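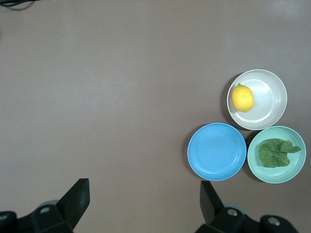 The sorting table at Gondum, seen from the wrist camera. The lemon is in the white bowl, the lettuce leaf in the green one, and the blue plate is empty.

The robot that does not know it has stopped

Opinion, by Fenna Stevens

In May our arm stood still over the table with its fingers open, and the screen beside it said that the task was running. It said so for the whole of our lunch. When Toon Van Hecke came back with his coffee he looked at the arm, looked at the screen, and put his hand out to move the blue plate a little. The arm came down.

He was not hurt. The finger touched his sleeve and the plate slid against the green bowl. Toon pressed the red button with his other hand, and then he sat down for some time and did not want to talk. I have worked with machines long enough to know that we were lucky, and I do not like to work with luck.

I want to write about the screen, as I think the discussion afterwards went to the wrong place. Everybody asked why the arm moved. Joris Nijs found the answer in the log the same afternoon. The program that plans the grasp had been waiting for a fresh picture from the wrist camera. The connection had gone down, and the program was written to wait for it without any limit. When the connection came back, the picture arrived, the plan was made, and the arm did what it had been asked to do before lunch. In the log there are 2255 lines which say only "waiting for frame". Not one of them was shown to a person.

The repair was small. Now the program waits 15 seconds, and after this it gives up, cuts the power to the joints and asks for someone to come. Joris wrote it before he went home. Our supplier, Solimus, sent us a polite letter which said that a time limit was already described in the manual as a recommended setting. This is true. I have read the page. It stands between the advice on cleaning the finger pads and a table of screws.

My complaint is with the word "running". For the program, waiting is a kind of running, and I understand how a programmer comes to this. For a person who stands next to a table, an arm which does not move and a word which says that it is working do not fit together, so he chooses one of them to believe. Toon believed the arm. I think most of us would. A thing that has stood still for an hour looks safe in the same way a parked car looks safe, and our eyes are much older than our screens.

Lieven Lambrechts, who is responsible for safety in our building, does not agree with me. His opinion is that Toon broke the rule, and that the rule is enough. You do not put your hand inside the yellow line when the lamp is on, and the lamp was on. He has written this in the report and he is correct in each sentence. But I have asked him how many times in one day the lamp is on while the arm does nothing of interest, and he did not know. I did know, because I had gone through the old logs. Over the spring the arm had stopped to wait 1318 times, mostly for a moment, and each time the lamp stayed on. We had taught Toon, with great patience, that the lamp means nothing.

People from outside find it difficult to take this seriously when they hear what the robot was handling. A lemon, a lettuce leaf, some dishes. My brother laughed. The arm is the same arm whatever lies under it, though, and it has enough force to break a finger against the table. I would even say that the soft things make us careless. When we tested with steel parts, all of us stood further back.

There was a meeting with our colleagues from Gomthorpe, where the same type of arm is in use. Joris Van Rooij from their side proposed a light curtain, so that the arm cannot move if a hand is inside the line. I supported this and we have ordered one. It will cost money and it will annoy us up to 500 times before we get used to it. Still I would be sorry if the curtain became a reason to leave the screen as it is. A curtain protects the hand. It does not tell the person anything, and one day somebody will have to switch it off for repair work and will again have only the screen to ask.

What I would like is quite modest. When the machine waits, it should say that it waits, say for what, and say that it may move without warning. The lamp should have a second colour for this state. Solimus told me on the telephone that customers do not like to see the word "waiting", as it gives the impression that the product is slow. I answered that the product was slow, on that day it was one hour slow, and that I would have liked to know it.

Toon works at the table again. He stands on the other side now, where the cable is, and before he reaches for anything he presses the red button, also when the power is already off.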